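Frequently Asked Questions

I run the Ellstead fruit share more or less out of my kitchen, so the same questions land in my inbox every season. I've put my answers in one place. If yours isn't covered, email me and I'll get to it after supper, usually.

What do I get in a share?
A mixed box of whatever is good that week. In winter that leans heavily on citrus, and by late summer you'll be sick of peaches (I never am, but I've been told it happens). I can't promise exact contents ahead of time. I find out what's coming the evening before, same as everybody.

Can I swap things I don't like?
Yes! There's a swap crate by the door at the Clultville pickup. Leave what you don't want, take something you do. Please don't leave anything you've already peeled.
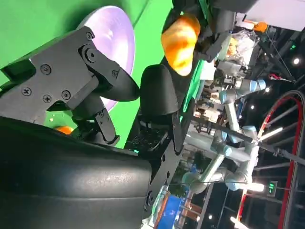
One reader wrote back to ask whether the swap crate could come out earlier, as the good pears are gone by the time she gets off work. Fair point. I now put out a second crate at 5:30.

How big is a box?
There are 2 sizes, small and family. The small one suits two people who eat fruit at breakfast. The family one is heavy, so bring a tote with decent handles or a kid with decent arms.

What does it cost?
A family box is $41 and you pay when you order. I'd love to do it cheaper, but the growers need paying properly and the van needs gas. Small boxes change price with the season, so check the order form.

How should I store everything?
Citrus goes in the fridge drawer if you want it to last, or in a bowl if you'll eat it this week. Keep bananas away from everything else unless you're trying to ripen something. Hard peaches sit on the counter, stem side down, until they give a little when you press near the stem. Then eat them fast – over the sink, if you're me.

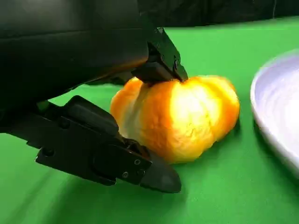 Flasosico asks if it's okay to wash the whole box as soon as it comes home. I wouldn't. Berries especially go fuzzy overnight if they're put away damp. Wash what you're about to eat and leave the rest alone.

I missed pickup. Now what?
Text me before 8 p.m. and I'll hold your box until the next morning. After that it goes to the Kandpal community kitchen, where it gets turned into jam and pie filling, so at least it's in good hands.

Can I skip a week?
Sure, up to two in a row. Tell me before I place the order.

Do you close at all?
Just for part of March, when there's not much around and I go see my sister. Orders open again when I'm back and have done my laundry.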